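Norovirus outbreak eases at Prutstead hostel but second cluster reported

Health officials in Prutstead say a stomach bug outbreak that closed most of the town's Hostel last week is slowing, although a smaller group of cases has now been found at a care home on the other side of the river.

A total of 44 people have reported vomiting or diarrhoea since the first guests fell ill at the start of November. Most were staying at the Hostel or working there. The rest are family members, two taxi drivers and a delivery worker who had been in the building during the first days of the outbreak.

Laboratory tests have confirmed norovirus in samples from both sites. The district health office said it was too early to say whether the two clusters were linked.

No deaths have been reported. Five people were taken to hospital with dehydration and four of them have since gone home. The fifth, a man in his seventies with a kidney condition, was described as stable.

The Hostel, which has 65 beds across three floors, stopped taking new bookings when the number of sick guests reached double figures. Guests who were well were moved to a guest house near the railway station. Those with symptoms were asked to stay in their rooms on the second floor, where a separate set of toilets and showers was kept for them.

By yesterday afternoon only three guests were still showing symptoms. The health office said it had received no reports of new illness among Hostel staff for four days.
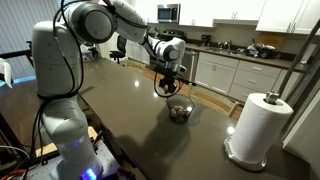 Under district rules a building that takes paying guests can reopen fully once 48 hours have passed since the last person with symptoms was well and a deep clean has been signed off. The Hostel's management said in a statement that it expected to open the ground floor first and the upper floors a few days later.

The statement said guests with bookings up to the end of the month would be offered their money back or a later date. It said staff who had been off sick were being paid in full.

The second cluster is at Ocampo, a private care home on Weir Lane. Six residents and two members of staff have been ill there. The home has closed its dining room and is serving meals in bedrooms. Visits have been stopped except for relatives of residents who are very unwell.

The health office is particularly concerned about Ocampo because most of its residents are over 80. Older people lose fluid quickly and can become confused before anyone notices they are dehydrated. Nurses from the district team are visiting the home twice a day to check on residents and help staff with fluid charts.

Investigators are looking at whether an agency cleaner who worked shifts at both buildings may have carried the virus between them. The agency has given the health office its rota for the past month. The office stressed that no one was being blamed and that norovirus can be passed on by people who feel perfectly well.

Food has not been ruled out as a source, but it is thought to be less likely. The Hostel has a self-catering kitchen and a small breakfast room, and the guests who became ill first had not all eaten there. Two of them had eaten only food they had bought themselves. Samples of cooked rice, sliced ham and ice taken from the breakfast room came back clear.

Environmental health officers also tested the water supply at both sites. Those results were clear as well, and the water company has told residents that there is no need to boil tap water.

The pattern of illness points to spread from person to person, the health office said, helped by shared bathrooms and door handles. A coach party had checked in the evening before the first cases, and several of its members later said that relatives at home had been unwell.

The party has since returned home and its members have been contacted by letter and by phone. Nine reported being ill after they left. They are not included in the Prutstead total and are being counted by the health office in their own area.

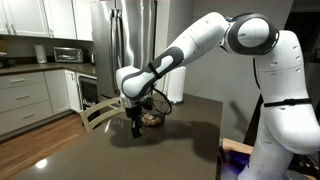
Norovirus is the most common cause of stomach upsets in the colder months. It usually begins suddenly, one to two days after a person picks it up, and clears within three days. There is no specific treatment. People are advised to rest, take small sips of water often and use rehydration sachets from a pharmacy if they cannot keep food down.

Alcohol hand gel does not work well against the virus. The health office is asking people to wash their hands with soap and warm water, especially after using the toilet and before touching food. Surfaces should be cleaned with a product containing bleach, and soiled bedding washed separately at 60 degrees.

Anyone who has been ill should stay off work or school for 2 days after symptoms stop. They should not visit hospitals or care homes in that time, or prepare food for other people.

Schools in the town remain open. The primary school on Market Hill reported more absences than usual at the start of the week, but most were put down to colds. Head teachers have been sent a short guide on what to do if a child is sick in class, and have been asked to report any year group with more than three cases in a day.

The town's swimming pool closed for one morning after a child was sick in the changing rooms. It reopened the same day after cleaning. The child had not been in the water.

Pharmacies in Prutstead said rehydration sachets had sold out at the weekend but that fresh stock had arrived. One shop has limited sales to two boxes per customer. The health office said there was no shortage in the district as a whole and asked people not to buy more than they need.

The outbreak has also put pressure on the out-of-hours doctors' service, which took up to twice its normal number of calls on its busiest evening. Many callers had mild symptoms and were given advice over the phone. People are being asked not to go to the surgery or to the hospital's emergency department with vomiting unless they have been told to, as the virus spreads easily in waiting rooms.

Advice should be sought by phone for babies and for anyone with a weak immune system. The same goes for adults who have blood in their stools, who cannot keep fluids down for a full day, or whose symptoms have not improved after several days. Signs of dehydration include a dry mouth, dizziness and passing very little dark urine.

At the hospital, one ward was closed to new admissions as a precaution after a patient from the Hostel was treated there before test results were known. The ward has since reopened – no other patients or staff on it became ill. Visitors to all wards are being asked to wash their hands on arrival and on leaving, and children under 12 are being asked to stay away for now.

Lurkumano, the contractor brought in to clean the Hostel, has finished work on the ground and first floors. Mattress covers and shower curtains there have been replaced, and carpets have been steam cleaned. Work on the second floor will begin when the last guests with symptoms have recovered. The firm will then move on to the communal rooms at Ocampo.

The cost of the cleaning is being met by the owners of the two buildings. The council has said it will not charge for the officers' time or for the laboratory tests.

Some traders near the station say business has been slower since news of the outbreak spread. A café that normally serves breakfast to Hostel guests has cut its opening hours until the building is full again. The council said there was no reason for people to avoid the town centre, and that the weekly market would go ahead as planned.

Councillors had already been due to discuss rules for shared accommodation at their next meeting. A report prepared before the outbreak recommends that hostels and large guest houses should keep at least one bathroom that can be set aside when someone falls ill, and should hold a written plan for cleaning up after sickness. The Hostel already had such a plan – officers said it had been followed, although some supplies ran out on the second night.

The report also calls for agency staff to be given sick pay for the period they are told to stay away. The council cannot require this of private firms but could make it a condition of its own contracts.

The health office will publish updated figures each afternoon until both clusters are declared over. An outbreak is normally considered finished when a week has passed with no new cases.

Guests who stayed at the Hostel this month and have since been ill are asked to contact the health office, even if they have recovered. They will be asked when their symptoms began, which floor they stayed on and where they ate. A sample may be requested from those who are still unwell, and collection kits can be sent by post.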